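Why your arm drops the third cube, and how to stop it

Filed under: Small arms, Faults, Things I should have checked first

If you have built one of the little printed arms with hobby servos, you will at some point have taught it to stack two cubes side by side and put a third on top. It is the "hello world" of the hobby. You will then have run it 50 times in a row to show somebody how reliable it is, and somewhere in those 50 it will have opened its fingers in mid-air, or leaned on the stack until the bottom cubes slid apart like a pair of badly parked cars.

Mine did both. What follows is how I tracked the fault down, in the order I should have done it. The order I did do it in took most of October.

What you need

A multimeter. A small screwdriver that fits your horn screws. A marker pen. Whatever you use to send positions to the servos (I use Flusow, but any controller software that lets you log commands will do). A supply with some current to spare. Patience, or failing that, biscuits.

Before you touch anything

Work out how you are going to kill the power, and practise it. The arm is small and looks harmless, but the fingers will pinch, and a shoulder servo that has lost its mind moves faster than you do. I put a rocker switch in the supply lead where my left hand can reach it without crossing in front of the arm. Closing the laptop lid is not an emergency stop. I have tried it. The servos hold their last position, or in my case their last opinion.

Support the forearm with one hand before you cut the power, or it will come down on your cubes.

Step 1. Write down what it does wrong

"It drops things" is a complaint. You want something you can count. I ran 189 cycles over an evening and kept a tally on the back of an envelope: 15 failures, of which 11 came while lowering the third cube. The other four were scattered about and I blamed myself for two of them.

That told me to leave the pick alone and look at the place. I had, naturally, already spent a week on the pick.

Step 2. Rule out the supply

Put the multimeter across the servo power rail, as near to the arm as you can get the probes, and watch it while the arm lowers a cube. Then watch it again while you gently resist the forearm with a finger. If the reading sags badly as the shoulder takes the load, your servos are starving, and a starving servo will twitch, reset or simply let go.

A cheap meter is too slow to catch the shortest dips, so don't take a steady number as a full pardon. If you can borrow a beefier supply, swap it in and repeat the tally. Mine improved slightly, which was the worst possible result, as it persuaded me I had fixed it.

Step 3. Look at the wires

Cut the power. Now move each joint by hand, slowly, through its whole range, and follow the servo leads as they go. You are looking for any loop that pulls tight at one end of the travel, or rubs on a screw head.
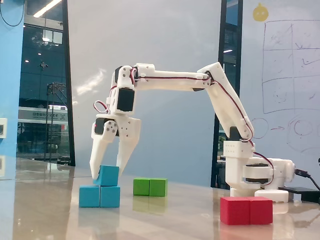 Wiggle each connector at both ends too. If one slides out with no effort at all, replace it. Don't glue it. I glued it, and then spent a Tuesday evening chipping it out again.

If a lead is short, lengthen it with a proper extension and leave slack at the joint. Fix it down on the rigid parts only, never across the bend. A lead tied on both sides of a joint will behave beautifully on the bench and fail the first time the arm reaches for something.

Step 4. Check the horns

This was the culprit in my case. The horn is the bit that sits on the servo's splined shaft, and if its screw has worked loose it can creep under load. The servo thinks it is where you asked. The finger is somewhere else.

Draw a line with the marker pen across the horn and the servo body while the gripper is at its closed position. Run 50 cycles, send it back to closed, and look at the line. If the two halves no longer meet, take the horn off and look at the teeth. Mine were chewed nearly smooth on one side.

Fit a new horn, with the servo centred first, and do the screw up firmly. The manual for my kit (the Gill, second version) says "snug", a word I now regard with suspicion. Firm, then, but stop before the plastic complains.

Step 5. Teach the place again

Your old positions were recorded with a slipping horn, so they are wrong. Bin them. I kept mine "as a starting point" and the arm drove the top cube straight down into the other two.

Set the approach a cube's height above the stack. Lower slowly. Open the fingers a little, pause, then open them the rest of the way and lift straight up before moving sideways. The pause matters more than it looks on paper – the arm is still wobbling when the software says it has arrived.

Step 6. Do the tally again

Same number of cycles, same cubes, same envelope if there is room. I got one failure, on the pick, and I have decided to live with it.

If you are still getting drops on the way down, go back to step 2 with a better meter. The Ollau boards have a separate trouble with the gripper channel resetting, and I've put my notes on that on the Vinimus page, along with the wiring for the rocker switch.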